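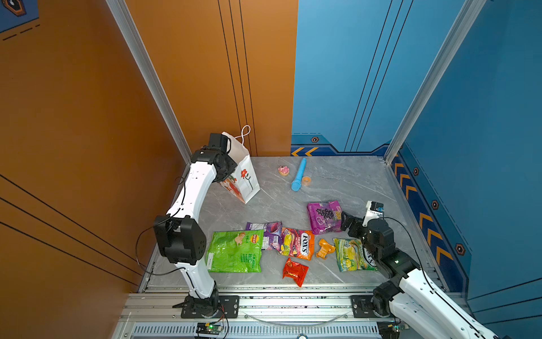 A two-arm booth with snacks and toys scattered on the floor, with the paper bag at the back left.

Most of the safety writing about small robot arms is about contact. How fast can the arm move, how hard can it push, where can a finger get pinched. Those are good questions and the rules that answer them are mostly sound. My complaint is with everything around them. We have pages on force limits and almost nothing on the plain daily business of setting up a booth, recording what was in it, and leaving it so the next person can tell what happened. I think that second kind of rule now matters more, at least for the sort of work we do, and that it should be written down and enforced the same way.

I run the bench at Clorley. We have arms in pairs, and they sort and pack small retail goods: sweets, chips, tape, little toys. None of it is heavy and none of it is sharp. In the time I have been doing this, our incident book has filled up slowly with minor things, and when I went through it in June I found that very few entries had anything to do with a person being touched by a robot. The bulk were about cables, about packages that had been swapped without a note, and about two people having different ideas of what "reset" meant.

Take reset first. Ask four operators to reset a booth and you will get four booths. One squares everything up in a row. One tips the items out and leaves them where they land. One puts the bag back on the mark and forgets the items behind it. For a demo this makes no difference. For a test that is supposed to compare one week with another, it ruins the comparison, and you don't find out until someone asks why the success rate moved. We threw out 312 runs this spring over exactly that. The arms had done nothing wrong. The written procedure said "reset the workspace" and stopped there.

Our rule now takes up half a page. It says which items are in the set, that the bag stands upright and open, that packages may overlap but may not be stacked more than two deep, and that nothing sits closer than 200 millimeters to either base plate. It says items are to be scattered, and it says how: from a tray, from a fixed height, then one pass by hand to fix anything that breaks the other rules. People grumbled that this was fussy. It takes less than a minute.

Overlap deserves its own line in any such rule. A candy bag lying clear on a pale floor is an easy pick. The same bag with its edge under another packet is a different job, and shiny packaging makes it harder again. If your standard says only "place the items in the workspace," a tired operator will drift toward tidy layouts, because tidy layouts finish sooner. Your numbers will then get better all through the afternoon. I have watched that happen on my own charts and been pleased about it for two days before I understood.

Then cables. An arm with a camera or a gripper on its wrist usually has a cable running back along it, and that cable has to have slack or it will pull out at full reach. So it hangs in a loop. The loop is the part that catches on things. I would like to see a required check before every session: move each arm slowly to its far corners, watch the loop, and write down that you did it. With two arms, do it with both moving, as the trouble tends to be one arm's loop and the other arm's elbow. The Groltov handbook we were given when we started covers cable wear in detail and says nothing on slack. Bergmann's is better — it has a drawing — but puts the check at every six months. Six months is fine for wear. It is useless for a loop that somebody re-tied on Monday.

Exposed boards are a related matter, and one where I have changed my mind. I used to insist that every piece of electronics be behind a cover. On a development bench I now accept an open board on the front of the rail if it is out of the arms' reach, fixed down, and low voltage, because a status light that people can see gets looked at. Put a lid over it and the first sign of a fault is an arm that doesn't move. On a production line I would still want the cover. A good rule should say which of those two places it is talking about, and most of the ones I have read don't.

The strongest argument against all this comes from Tharindu Dissanayake, who ran the Denton site before he moved to training and who has read more standards than I have. His view is that every rule you add lowers the odds that any rule gets followed. Give people a 40-point list and they will tick it from memory. He would keep the safety rules, keep them short, and leave layout and record keeping to good habits and a decent supervisor.

He is right about long lists. Ours has nine points and I have turned down requests to add more. But I don't agree that habits will do the rest. Habits leave when people do. Denton had excellent habits while he was there, and when we took over their data we had 2,000 recorded runs and no dependable way of telling which set of items had been used in 245 of them. Somebody had known. It was never on paper.

There is also a cost to leaving this to each shop. We buy arms from one firm, grippers from another, and borrow test methods from whoever publishes one. When I read that a system packs a mixed set of snacks with some high rate of success, I want to know whether the packets were touching, whether the bag was held open, and who put it back when it fell over. At present I have to write and ask. A one-page layout sheet, published alongside the result, would settle it, and it would be cheap to make since anyone doing the work properly has the information already.

So I would start small. Before anyone drafts another section on contact force for light arms, agree on a standard reset, a cable check at the start of each session, and a layout sheet with every published result. We have put our nine points up for other shops to copy. The version dated 12th September is the one to use, as the earlier one had the base plate distance wrong.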